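How to buy a limited bottle release without being taken for a ride

I have been drinking strong, sour and barrel-aged beer for long enough to be suspicious of any bottle with a number written on it by hand.

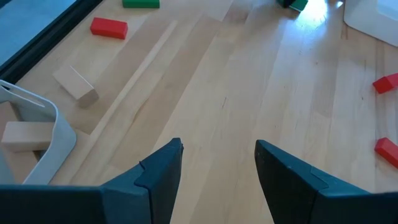
Small releases can be very good. They can also be an average stout with wax on the neck and a queue outside. What follows is how I decide which ones to chase, how I buy them and what I do once they are in the house. It won't get you every bottle you want, and I doubt anything would.

Step 1: Find out what "limited" means

Start with the number of bottles made, then look for the number going on sale. They are seldom the same. A brewery will hold some back for its own cellar, send a few cases to bars it likes and keep more for members of whatever club it runs. Watik put out a brandy barrel quad a while ago with 1,747 bottles on the label, which is an oddly exact number and looks very convincing on a shelf. The public share was 80. The rest went to club members and a festival.

If the brewery won't say how many are for sale, treat it as an ordinary beer at a silly price. You may still want it. Just don't rush.

Check too whether it is a single batch. "First release" tells you there is a second one coming, and the second is often better, as they have had a go with the barrels by then.

Step 2: Read the beer and skip the story

Cross out everything on the product page about journeys, passion and the brewer's grandfather. You want the base style, the strength, what kind of barrel, how long it sat in there and when it was bottled. Five plain facts. If three are missing, I don't buy.

Be careful with the word "aged". Aged on oak can mean a bag of chips in a steel tank for a fortnight. There is nothing wrong with chips, but I won't pay barrel prices for them. "Inspired by" a spirit usually means no spirit barrel was involved at all. And a long list of additions (coconut, vanilla, cacao, maple, chilli) makes me wonder what the beer tasted like before they went in.

Step 3: Set your price before the sale opens

Write it down. I mean on paper, next to the keyboard. Work out what you'd pay for a normal bottle of the same style and size, then add whatever the rarity is worth to you. For me that is very little. Add the postage as well, as a heavy bottle can cost a fair bit to send and most shops only show you at the last page.

Doing this the night before matters more than it sounds. At two minutes past the hour, with a timer running on your basket, you will agree to nearly anything.

Step 4: Get ready for the online sale

Make your account a few days ahead and save your address and card. Most shops do an age check on new accounts and some do it by hand, so a fresh account on the day is no use.

Log in 10 minutes early. Use one browser on one device. People swear by having four windows open, and I have watched the Trulta shop page throw a friend out of the queue for exactly that. Ka-ming Kuo, who has a better record at this than I do, uses an old laptop plugged into the router with a cable and nothing else running. I can't say the cable does anything. He does get the beer, though.

Don't refresh once you are in the waiting room unless the page tells you to. When you reach the basket, pay first and browse later. In most shops a bottle in your basket isn't yours until the card has gone through.

Step 5: Or go and queue

If there is a sale at the brewery door, it is usually on a Saturday morning and usually limited to 2 per person. Read the rules beforehand. Some places hand out wristbands well before opening, in which case turning up for the start time gets you a nice walk. Take photo ID, a bag with a flat bottom and something to sit on.

Queue bottle shares are good fun and a fine way to taste things you'd never buy. They are also a poor way to judge anything. After three thimbles of imperial stout before lunch, everything tastes like a classic.

Step 6: If you miss out

Leave the resale market alone for a month. Prices are daftest in the first week, when people who missed out are still cross. I saw Prudura's smoked barley wine offered at a price I won't repeat, and then saw it again, much cheaper, when the next thing came along.

If you trade, trade with people who have a history you can read. Ask for a photo of the bottle with the fill level showing and today's date on a bit of paper. Ask how it was stored, and if the reply is vague, walk away – "kept cool" can mean a shed. Check what your courier allows and pack for a drop, as they do drop them.

Step 7: Store it, then open it

Upright, dark and at a steady cool temperature. The back of a low cupboard on an inside wall will do. A kitchen shelf over the oven won't.

Not everything improves. Anything hoppy should be drunk now. Beers with coffee or fruit in them fade quicker than their owners like to admit. Big stouts and barley wines can gain something over a year or two, and so can many sours, but I have poured away more tired bottles than I care to think about. Mahrous prints a "best in ten years" line on its old ale. I opened one after four and it tasted of wet cardboard and soy sauce.

If you managed to get two, drink the first within a few weeks. You will then know what you have, and whether the other is worth keeping or should come out the next time somebody is round for dinner. Serve it cool but not fridge cold, in a small glass, and don't tell people what it cost until they've said whether they like it.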